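Sultby Food and Drink Trail
Minutes of the planning meeting held in the upstairs room at Nakgate Market Hall, 7.30 pm

Present: the chair, the secretary, the trail map editor, two stallholders from Nakgate Market and one member for the Edwards bakery. Apologies were received from the Stekusar cider farm.

1. Minutes of the last meeting
Agreed as a correct record and signed. The spelling of Stekusar in item 4 was corrected.

2. Matters arising
The bakery has confirmed that it will open on the Sunday of the trail and will bake the seeded rye as well as the white tins. The question of parking behind the Market Hall has not been settled. The secretary will write again to the hall manager.

3. The trail map
The map editor brought a proof. The following changes were agreed:
The smokehouse moves to the north side of the river, where it now trades.
The tea room at Sultby Mill is to be listed as closed on Sunday mornings.
The entry for the Stekusar farm should say that tastings are for adults only and that perry is sold by the bottle.
The walking route is to be shown in green and the bus route in brown.
It was asked whether the map could list prices. The meeting felt these would be out of date before the map was printed, and the proposal was dropped.

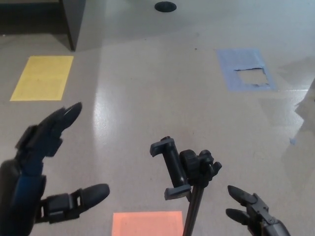
Page last changed: February, by the secretary

4. Tasting tickets
209 tickets were sold for the last trail. Several stalls ran out of food by mid-afternoon. It was agreed to keep to one ticket price and to ask each stall to prepare 60 extra portions. The cheese stall said it could manage this if it were told four weeks ahead. The pie stall would prefer to offer a smaller portion and will bring a sample to the next meeting.

5. Cooking demonstrations
There will be two demonstrations in the Market Hall, one on river trout and one on winter greens. The bakery offered a third on sourdough, but the oven at the hall is too small for the loaves. The bakery will look at flatbreads instead and report back.

6. Allergy labels
Labels were missing from some stalls last time. Stallholders must have a label on every dish before the doors open at 10 am. The secretary will send out a blank label with the booking form. A stall without labels will not be allowed to hand out food.

7. Any other business
A request from a coffee van at Nakgate station to join the trail was accepted, subject to its hygiene rating being seen.
The banner needs new eyelets. The chair will take it to be mended.

The meeting closed at 9.10 pm. The next meeting will be in the same room, and the pie samples will be taken first.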